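A robot arm learns to rebuild old computers in a Lirnstead workshop

It is just past seven on a Wednesday evening and the back bench at Pustside is already noisy. Pustside is the shared workshop on the edge of Lirnstead where members pay by the month, bring their own coffee and leave with sawdust on their shoes whether or not they touched any wood. The project everyone drifts over to look at is called Sheehan, and it is an arm that is learning to take apart and refit desktop computers.

Its builder has been a member for two years and works days in heating repair. "I'm not a computer person at all," she says, laughing. "I'm a boilers person! But it's the same pleasure. You open a panel and there's a whole little town in there."

She started the arm at home, on a kitchen table that turned out to be too wobbly for anything finer than stacking mugs. "Every time the fridge kicked in, the arm would shiver," she says. "I bolted it to the table and then the table shivered." She moved it to Pustside in June, onto a steel bench left over from the old print shop, and the difference showed the same night. She has spent 476 dollars on it so far, most of it on motors, and she keeps the receipts in a cookie tin.

The gripper is the part she could talk about until closing time. The fingers have ridged pads, and a small camera rides at the wrist, looking straight down at the job. "I wanted it to see what I see when I lean in," she says. "The first version looked from the side, and the fingers hid everything I cared about. Moving the camera was the best afternoon of the whole build – I did a lap of the parking lot."

Why computers, of all things? She says a desktop case is about as mean a test as you can put on a bench. There are cables that sag into the way, levers that spring, slots that want a firm push in exactly the right direction. "A box on a table is polite," she says. "A computer fights back a bit. I love that."

The control software is called Hekberg, after the hill behind her house, and she wrote it in the evenings with help from two other members. She guides the arm through a move by hand, Hekberg records it, and the arm tries it back at low speed. She has 178 recorded moves now. Plenty of them are bad, and she keeps those too. "I name the bad ones after weather," she says. "There's a Drizzle and there's a Hailstorm. Hailstorm cost me a fan."

Memory modules came first, and she calls them the friendly part. The processor socket is a different story, with its metal plate and long thin levers, and she won't let the arm near one at more than a crawl. Her goal for the fall is 100 refits in a row without a hand on the stop button. Is she close? "Not even a little bit," she says happily. "Ask me how many I've got in a row. No, don't!"

She pulls the lamp down over the bench and goes back to work, with the plate up and the fingers lined up toward the socket.

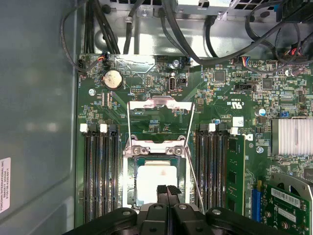

Visiting the workshop

Pustside is open to visitors on Wednesday evenings from seven. The arm is usually running at the back bench, and its builder is glad to take questions, or an old desktop if you have one to spare. Please leave the side door clear for people carrying lumber.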